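Okay, thread time. I spent most of this summer writing the house rules for our kitchen arm and I have opinions now. Mostly about rules, a few about countertops. (August 21, 2021, for anyone digging this up later.)

Background for new followers: I work at Stareck, we do manipulation in home kitchens. Small team. Our arm is called Cassim and it's a two-finger setup with a camera down by the wrist. I'm the person who writes the operating sheet and then gets yelled at for the operating sheet.

The first version of that sheet was 6 pages. People signed it. I'm pretty sure I was the only one who read page four, and I wrote page four.

So Ysaline Tessier took a red pen to it and got it down to 2 pages, and I sulked for a day and then admitted it was way better. Anything we couldn't picture a person doing with a teach pendant in one hand got cut.

Rule one on the new sheet: walk the workspace before you power up. Walk it, with your feet. Don't look at it on the monitor! Sink side, wall side, whatever is hanging overhead.

Rule two: fixed stuff goes in the collision model before loose stuff. Faucets, cabinet sides, the edge of the counter. A mug can be moved if you forgot it. Plumbing can't, and plumbing is what the landlord sends you a bill for.

And please model the whole faucet, arms and collars and all. A skinny cylinder straight up and down is a lie you're telling the planner. We had one like that in the file for weeks until Killian Rey asked why the keep-out zone was thinner than the pipe.

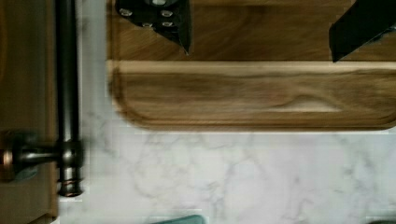
Next one, and this is the one I get the most pushback on: slow approach within a hand's width of any hard surface. Stone especially. Folks want the fast profile all the way down and then they want to know why their fingertips are chipped.

Yes it makes the runs longer. Yes I know. We did 1,325 runs on the slow profile before I let anybody even open the discussion about changing it, and the discussion was short.

Screws! Check the finger screws at the start of every session. By hand, with the driver, with the arm off. Looking at them doesn't count. Then initial the log. Sølve Magnusson put a paint marker line across the heads on our spare set so you can see if one has turned, and I'm stealing that for the next version.

Someone asked in replies whether this is overkill for "just moving a cutting board." Boards are heavy, and they slide on polished counters, and they have thick edges that look grippable from above and are kind of a pain from the side. I'd take a mug over a board any day of the week.

Also a board people eat off needs its own rule. Ours: anything the fingers touch is robot stuff from then on, and it gets labeled on the underside. It does not go back in the drawer. (Maxence Lbrun, if you're reading this, it does not go back in the drawer.) *Lebrun. Sorry Maxence.

E-stop. One person holds it and does nothing else. They don't type notes or answer the door. If you're short a person you don't run that day. I will die on this hill and I've told our partners at Nesirix the same thing, very politely, in a long email.

Oh and lighting goes on the sheet too. Write down which lights are on and whether the blinds are up. Shiny metal in a kitchen looks like a totally different object at four in the afternoon and you'll want to know that when you go back through the recordings.

Somebody will say "just follow the standard" - we do, we have the binder, I've read the binder. It's good on guarding and stopping. It has less to say about a person's actual sink. That gap is what a house sheet is for.

Dorottya Tóth runs the other site, over in Urnitz, and they swapped sheets with us last week. Theirs has a rule that whoever breaks a rule has to be the one to rewrite it in plainer words. I love this so much. Ours starts doing it with the next revision.

I'll post the whole sheet once Ysaline has gone at it with the pen again. If your lab has one line on your sheet that you'd fight for, reply with it, I'm collecting them.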